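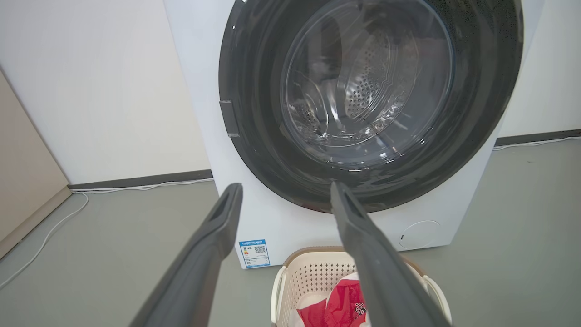

Front-loader, drum and energy label.

Print | E-mail

Jan 10, 2019

Madder, again. Memivia want their curtain red to look "like old brick in the afternoon", which I have written on the wall above the dye bench in the hope that it will start to mean something.

Yesterday's swatches are dry. Ranked from best to worst they go orange, orange, salmon, and a colour Emiliano Benítez calls "ham". He's not wrong. The ham was meant to be the good one. It had the full alum mordant, the longer soak and the fancy ground root out of the Partington tin, and I stood over it like a new parent for most of the morning.

Things I think I know about the ham:

- The bath got away from me. I meant to hold it at 63 degrees and then the phone rang, and it was Memivia, wanting to know how the red was going. When I got back to the thermometer it said 94. Madder gives up its browns and yellows when you cook it, as every book on the shelf will tell you, including the one I was using as a lid weight.
- The wool wasn't properly wetted out. There's a paler streak through the middle of the skein where it was tied too tight. My knot.
- Water. The tank water at Flemitgate is soft as anything and madder likes some chalk. I did all my good reds at the old place, on town water with enough lime in it to plaster a wall, and took the credit myself.

So today: same wool, same alum, chalk in the bath, and the phone in a drawer.

Scoured four skeins in Susport first. Still not convinced by Susport. It does shift the grease, but the label says "fresh meadow" and the whole shed now smells like the inside of a taxi. Rinsed until I got bored, then rinsed again when Emiliano pointed out that I'd got bored. If anyone else picks up this batch, the scoured ones have a white tie and the unscoured ones have no tie. Please don't tidy the ties.

Mordant went in before morning tea. Left it to cool in the pot, which takes forever, and used the time to clean out the filter sock. It contained a quantity of grey felt, a washer that fits nothing we own, and a tea strainer. I had accused at least two people of stealing that strainer. I'll be putting it back on the hook and saying nothing.

Notes from the madder bath, in order of happening:

Root soaked overnight in cold water, first water poured off. That first lot was a nasty mustard colour, so good riddance, although I kept a jar of it because I keep a jar of everything.

Chalk added. It fizzed slightly, or I wanted it to.

Skeins in. Brought up slowly and held at 63. It held! I moved my chair next to the burner and read a seed catalogue. Six pages on beans.

Colour in the pot by lunch was a proper red. This counts for nothing, as the ham also looked marvellous in the pot. Pulled one skein early and left the other three to sit overnight in the bath with the heat off. The early one has been rinsed and is hanging by the back door, away from the sun.

Emiliano has looked at it and says "brick". I asked what time of day. He has gone home.

For tomorrow: pull the rest, rinse, hang, and don't look at them under the fluoro tube, which makes everything look like liver. Order more alum. If the colour's right, write down how much chalk went in. (A spoon. The bent one.)

Also November's invoice to Memivia still hasn't been paid. I may raise this when they next ring about the red.

Print this page
E-mail this page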